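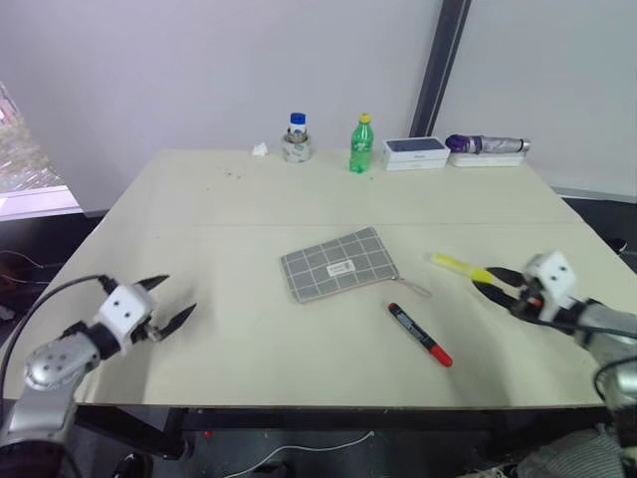
Fenna Postma escribe que en su mesa el juego de dedos Collari le aguanta bien los rotuladores, pero que con objetos blandos tuvo que bajar la fuerza de cierre casi hasta el mínimo, y que le habría gustado leerlo en la ficha antes de montar. Tiene razón y lo hemos añadido más abajo.

Categoría: Pinzas y efectores > Kits para taller compartido

Pinza Collari de dos dedos, kit para dos brazos

El kit Collari es una pinza paralela para brazos ligeros, pensada para quien construye en casa o en un taller con otras personas. Se entrega sin montar. La carcasa es una caja blanca con los agujeros de tornillo a la vista, porque preferimos que se pueda abrir y cerrar muchas veces sin romper pestañas. Los dedos son negros, acabados en punta, y se cambian con una llave allen.

Qué viene en la caja

– Dos carcasas blancas con su tornillería
– Dos pares de dedos negros
– Dos cables negros de alimentación y datos
– Placa adaptadora para muñeca Itlow
– Hoja de montaje en español y neerlandés

El brazo no está incluido. La placa para muñeca Verstraete se pide aparte y tarda más, consulte antes el plazo.

Montaje

Un par de pinzas se monta en una tarde. Primero se fija la placa a la muñeca, después la carcasa, y los dedos al final. El cable debe quedar con una vuelta generosa por fuera de la carcasa. Si se deja tenso, la muñeca tira de él cuando gira y el conector termina por aflojarse. Nosotros lo hemos aprendido con los primeros prototipos, que perdían la señal siempre en la misma posición.

Antes de dar corriente, mueva los dedos con la mano de un extremo a otro. El recorrido tiene que ser suave en los dos sentidos.

Ajuste de la fuerza

El controlador Nuken acepta valores de 0 a 200. El valor de fábrica es 30, adecuado para un rotulador o un subrayador. Para tela, estuches con cremallera y otros objetos blandos recomendamos empezar mucho más bajo y subir despacio – este es el punto que faltaba. Una punta fina marca la tela con facilidad, y esa marca no siempre se va.

Con objetos cilíndricos que están tumbados en la mesa, acerque la pinza desde arriba y con los dedos atravesados al eje del objeto. De lado, el cilindro suele rodar.

Precio y pedidos

Kit para dos brazos: 789 euros, impuestos incluidos. Garantía de 2 años para la carcasa y el motor; los dedos son piezas de desgaste y quedan fuera. Próxima serie en septiembre.

Ficha revisada el 1 de julio de 2020.

Usamos cookies propias y de terceros para mejorar su visita. Aceptar | Configurar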